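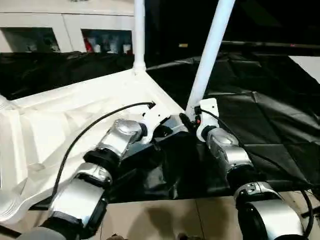 Putting together the Skuditz stand today. White plastic base, white poles, no tools. The sheet says 15 minutes.

The base is one molded piece. It has ribs on the inside and sockets for the poles. I bought it at Enis for 21 dollars, mostly for the hallway.

Start with the base flat on a covered table. The plastic marks easily and I don't want scratches before it's even up. 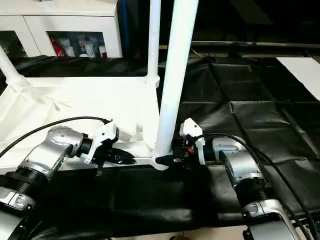

Do the poles need glue? Mine don't, they just push into the base, and I want to be able to take it apart in November when we move.

Hold the pole low, right where it meets the base. If you push from the top it leans and goes in crooked. Mine did that on the last stand - the one from Tapia - and it never stood straight. 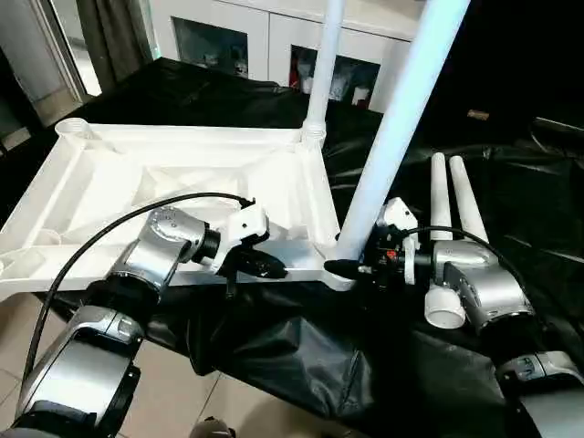
Stanisława Czarnecka replied that she does all the thin poles first and leaves the thick ones for the end, and that a quarter turn helps when one sticks.

I'll try the quarter turn. The collar on the base is threaded, so that could be what it's for. The sheet has one drawing and it doesn't show the threads at all.

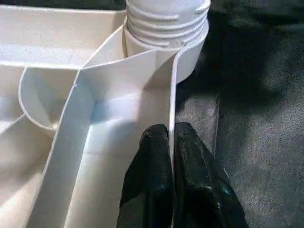
The base up close, threaded neck at the top.

Shelves go on next. Will post how much weight it takes.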